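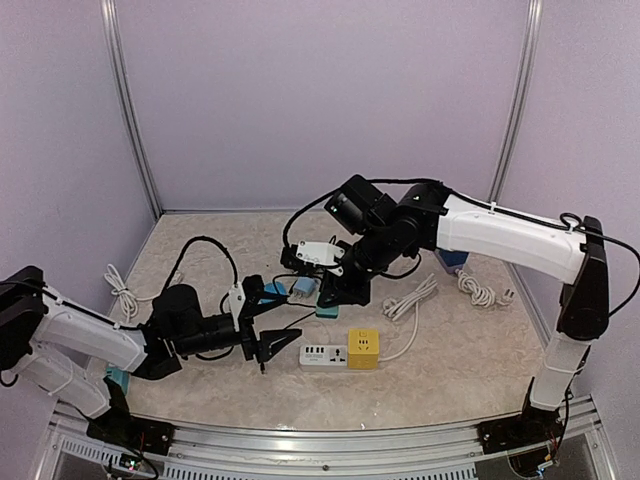

The owner of Lodier, a small homeware shop, has been thinking about tabletops for longer than most of us would care to, and she talks about them with such fondness that my tea went cold. "I do love a beige marble pattern," she told me, "because it's kind to whatever you put down on it." Pale lavender walls came next -- her sister had voted for white, twice! "I tried 46 shades, and my poor sister saw every one of them." She still has two of the sample pots, and she means to use them up on the stockroom door in September.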